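Robots & Automation | Interviews

The Patience of Rima Azar

She has handed the same roll of tape to the same robot 243 times, and she would like you to know it has never once said thank you
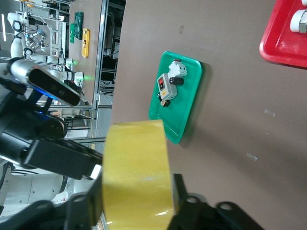

Rima Azar's job title at Semaan is "demonstration lead." Her mother tells people she works in computers. Her own version is shorter. "I pick things up," she says. "Then I put them down. Then I do it again, slightly better, and somebody pays me."

We talked in May, at the end of a shift, while she ate pretzels out of a coffee mug and kept one eye on a progress bar. Semaan teaches robot arms to do small, dull jobs on a tabletop: take the tape, move the switch box, leave the breaker alone. The teaching is done by people. Azar is one of eight who do it all day, and she has been at it longer than the other seven.

There are two ways to show an arm what you want. In the first, you take hold of it and walk it through the motion, the way you might guide a child's hand around the letter S. In the second, you sit a few feet away with a pair of handles and the arm copies you. Semaan's handles are a system called Nomau, which Azar describes as "very good, and built for someone with longer thumbs."

She started on the first method and misses it. "When you're holding the arm, you can feel when it's unhappy. The joint gets stiff, you back off, fine. With the handles you get none of that. You squeeze and you squeeze and you think, am I holding the tape or am I crushing the tape? You have to look. So I look. My eyes are terrible now."

Tape is harder than it sounds. A roll is round, it likes to leave, and the two fingers of a gripper have to meet it square or it squirts out sideways. Azar's first week on the tape task produced 44 demonstrations, of which she kept very few. "I was doing it like a person," she says. "A person grabs tape any old way and fixes it on the way up. You roll it into your palm. You don't even know you're doing it. The robot has no palm. I had to learn to pick up tape like someone wearing oven mitts who is also being graded."

The grading is real. Every recording gets watched by somebody else before it goes into the pile, and the pile for the current project, known in the building as Wultetti, stands at 3,470. I asked where the name came from. She chewed for a while and said the man who chose it had left.

What gets a recording thrown out? Dropping things, obviously. Bumping the tray. But also hesitating, which she finds a little insulting. "If I stop to think, the robot learns to stop. It doesn't know I was thinking. It figures that's part of picking up tape: you go over there, you hang in the air for two seconds, you feel bad about yourself, and then you close your fingers." One early version of the arm did precisely this, at the same spot, every time. Her coworkers called it the Azar pause. She says this without much bitterness, although she did bring it up twice.

The opposite fault is being too good. For a stretch last year she had the motion down so well that her recordings were nearly copies of each other, and the arm that learned from them fell apart the minute a tray sat an inch to the left. So now she is asked to vary things. She moves the trays. She comes in from the other side. On some runs she is told to miss on purpose and then recover, so the arm can see what recovering looks like.

"You would not believe how hard it is to miss tape in a natural way," she says. "I either get it or I miss like an actor."

I wondered whether she thought of the arm as a student. She did not care for the word. "A student gets bored. A student asks why. I had a nephew in here for a day, and he did one pick and said, 'Why doesn't it just know?' I said that's a fair question, go ask upstairs." She did admit to saying "good" out loud when a trained arm gets through a run without her, and to once apologizing to it after a bad squeeze.

Semaan has lately been trying a rival set of handles from a firm called Cikero, with a buzz in the grip that is supposed to tell you how hard you're pressing. Azar used them for an afternoon. The buzz was useful, she says, until she got home and picked up her phone, which also buzzes, and she let go of it.

People ask her, usually at weddings, whether she is training her own replacement. She has worked on an answer. "I tell them the robot can have the tape. It's welcome to the tape. Somebody will still have to show it the next thing, and the next thing is wire." She looked at the mug, found it empty, and turned it over to make sure. "Have you ever tried to pick up wire?"

The progress bar had reached the end by then. She pulled her chair back in and asked whether I wanted a turn on the handles. I dropped the tape on my first try and on the one after that. Azar saved neither.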